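Pliage vertical d'un textile matelassé : tenue debout sur table

Sujet ouvert dans Linge de maison > Pliage et rangement

kendier_plis
Bonjour,
Je cherche une méthode reproductible pour faire tenir debout un textile matelassé plié, genre petit dessus ou protège-oreiller en coton blanc. Objectif : rangement sur chant dans un tiroir, bord supérieur apparent, couture visible d'un seul côté.
En pliant en trois dans la longueur puis en deux, le paquet s'ouvre côté tranche dès que je le lâche. En pliant en deux puis en trois, il tient mieux mais il penche. J'ai essayé sur un plan de travail en stratifié et sur un drap tendu, même résultat.
Le textile pèse 1 302 g avec sa housse. Je précise parce qu'on me demande toujours le poids.

tranche_nette
Le poids total ne dit pas grand-chose. Donne le grammage de la ouate et les dimensions à plat. Un matelassage à carreaux serrés plie sur les piqûres, un matelassage large plie où il veut.
Pour le reste : plier d'abord en trois, toujours. Le pli central bloque les deux rabats. En deux puis en trois, tu empiles les épaisseurs au même endroit et le paquet part en coin.

kendier_plis
Carreaux de 9 cm. Je n'ai plus l'étiquette pour le grammage.

m.ajayi
Je ne suis pas d'accord avec l'ordre donné par tranche_nette. Sur du matelassé épais, le pli en trois laisse un rabat intérieur qui fait ressort. L'ordre deux puis trois marche à condition de décaler le premier pli de 2 cm, pour que les deux bords ne tombent pas l'un sur l'autre. L'écart absorbe la surépaisseur.
Ensuite il faut serrer le haut, pas le milieu. Une pression de chaque côté près du bord supérieur fronce un peu l'arête. Une pression au milieu chasse l'air vers le bas et la base s'arrondit.
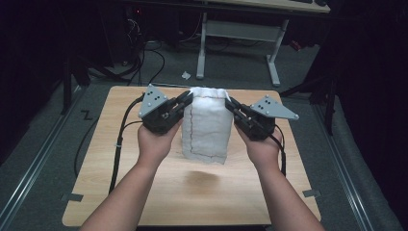

Paquet matelassé blanc présenté debout, prise des deux côtés près du haut.

Le liseré rouge foncé sert de repère. Je le place à la verticale sur la face gauche, et il revient le long du bas. S'il part en biais, le pli est faux et je recommence à plat. Inutile d'essayer de corriger une fois le paquet debout, on ne fait que déplacer le défaut.
Modupe Ajayi

tranche_nette
Le bord du haut est froncé. Pour moi c'est un défaut : en tiroir, cette fronce marque le tissu et il faut repasser.

m.ajayi
Elle est légère et localisée au point de pincement. Je n'ai pas de marque durable sur du coton. Sur du satin, je ne dirais pas la même chose.

saxena77
Deux remarques.
1) Le revêtement de la table compte. Sur un plateau lisse, la base glisse et le paquet s'affaisse par le pied. Sur un tapis antidérapant fin (j'utilise le Kumis, celui vendu au mètre), il reste droit sans y toucher.
2) Un paquet plus haut que large est instable par construction. Si le tiroir le permet, réduire la hauteur et accepter une base plus épaisse.

kendier_plis
Le tiroir ne le permet pas, la hauteur utile est fixée par le paquet d'à côté. Je note pour le tapis.

plouf_lavande
Question peut-être bête, pourquoi ne pas rouler ? Un rouleau avec un élastique, et c'est réglé.

tranche_nette
Parce qu'un rouleau perd de la place dans les angles et que l'élastique écrase la ouate. La question revient à chaque page de ce forum.

plouf_lavande
Chez moi la ouate va très bien. Mes rouleaux sont faits en décembre et ressortis en été, aucune trace.

m.ajayi
Le rouleau est défendable pour un stockage long en placard. Pour un tiroir ouvert tous les jours, je garde le pli : on retire une pièce sans déranger les autres.

saxena77
D'accord avec ça. Et pour ceux qui ont des séparateurs type Tekico, régler l'écartement un peu plus serré que l'épaisseur du paquet au repos. La ouate se détend et bloque l'ensemble. Trop serré, le paquet remonte.

kendier_plis
Essai fait ce matin, deux puis trois, décalage de 2 cm, pression en haut. Le paquet tient debout sur le stratifié le temps de le prendre pour le mettre au tiroir. Sans décalage, il s'ouvre toujours.
J'ai aussi refait l'essai en trois puis en deux, avec le même décalage. Il tient aussi, mais la tranche est moins régulière et la couture se retrouve à l'intérieur.

tranche_nette
Donc les deux ordres fonctionnent et c'est le décalage qui fait le travail. Je maintiens trois puis deux pour tout ce qui est fin (draps, taies, nappes). Pour le matelassé je veux bien changer d'avis si quelqu'un teste sur des carreaux plus larges.

m.ajayi
Je peux tester sur un couvre-lit à carreaux larges, mais il faudra un pli de plus et la comparaison sera discutable.

saxena77
Comparer aussi avant et après lavage. Le matelassé neuf est plus raide, il tient debout à peu près n'importe comment.

kendier_plis
Le mien a été lavé plusieurs fois, à 40. Pas de séchage en machine.
Autre point : dans quel sens mettez-vous le bord ouvert ? Vers le fond du tiroir ou vers l'avant ?

m.ajayi
Vers le fond. Le pli fermé devant, sinon on accroche un rabat en tirant.

tranche_nette
Pareil. Pour une fois.

plouf_lavande
Vers le bas, pour ma part, mais je roule.

Sujet lu 1 579 fois
Haut de page | Contact | © Forum Linge de maison, reproduction des messages soumise à l'accord de leurs auteurs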